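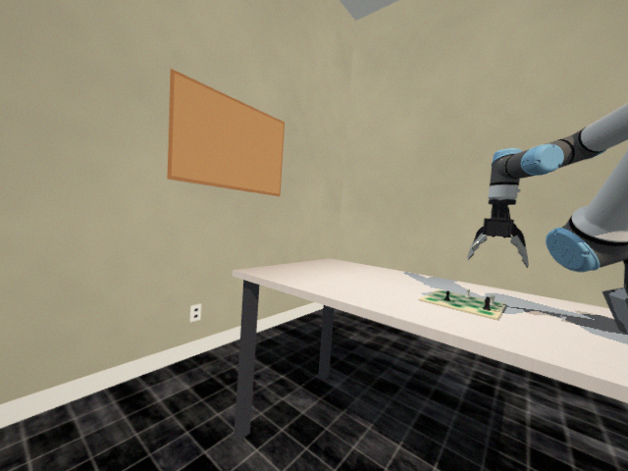

Green and cream board on the long table.

I have played 3000 games of online chess since I signed up, and my rating has moved 15 points in the last 199 of them. It went down.

In June I decided to stop playing blitz after dinner. I was losing on time in positions I understood, then starting another game to make up for it. Now I play one slow game in the morning, before 6 if I can get up, and write down the move where I first felt unsure. It is usually earlier than I expect – often move eight or nine, right after my opening knowledge runs out.

I have also dropped the Caro-Kann for a while. I like it, but I was playing the first moves without looking at what White was doing. With 1...e5 I have to think sooner.

Endgames are next. I still can't win rook and pawn against rook with any confidence, and I have drawn two of those this month. The book is on the kitchen counter, open at the Lucena position.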